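The Stairs at Kuzmenko Street

Vasylyna Hrytsenko had lived for 33 years on legs that did what they wanted. Her mother called them "the guests", because they came late to everything and never helped. Vasylyna was already grown up when she stopped using this word, and her mother still forgot sometimes.

She walked with two sticks. In February she walked less, because of the ice, and then she used the chair, which was a Rellton, heavy and good. The chair did not like the entrance of the library where she had been invited for the interview. There were two steps. She sat at the bottom and looked at them, and a man with a wet umbrella asked if he should call somebody.

"Please call Mr Lemach," she said. "He wrote to me that the building is accessible."

Mr Lemach came down without a coat. He was young and his ears became red at once. He said that the ramp was at the back, by the bins, and that it was usually open.

"Usually," said Vasylyna.

They went to the back together. The gate had a lock on it, and the key was with a person who had gone to Zandico for the day to visit his sister. Mr Lemach said sorry four or five times. He offered to carry her. She had been carried by many people in her life, by uncles and by nurses and once by a drunk bus driver, and she had decided at nineteen that it was enough.

"You can bring the interview to me," she said. "There is a bakery across the road. It has a flat door."

So they sat in the bakery, four persons at a table for two, with the papers between the cups. The director was a tall woman who kept her gloves on. She asked how Vasylyna would manage the high shelves.

"How do you manage the low ones?" Vasylyna asked.

The director thought about it. "Badly," she said. "My back is not good."

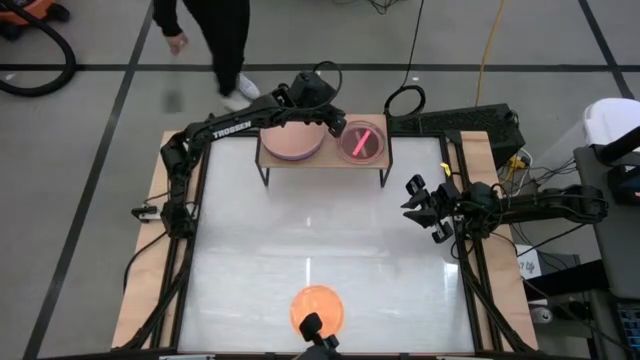
After this it became easier. They talked about the catalogue, which was in a terrible state, and about the old letters in the cellar that no one had put in order. Vasylyna had worked with such letters before. She spoke too long about paper and damp, and she noticed it, and she continued anyway. Mr Lemach wrote everything down and got jam on his sleeve.

When the cups were empty the director stood up and said they would write to her before the end of the month. Vasylyna had heard this sentence in many rooms.

"And the gate?" she asked.

"What about the gate?"

"If you write to me yes, I will need a key. My own one. I don't want to ask for it every morning."

The director looked through the window at the library, at the steps with the grey snow on them. Then she took off one glove and wrote something on the back of the bill.

Mr Lemach held the door, although it was a light door and Vasylyna could open it by herself. She let him do it. Outside it was beginning to get dark, and the tram was already standing at the stop.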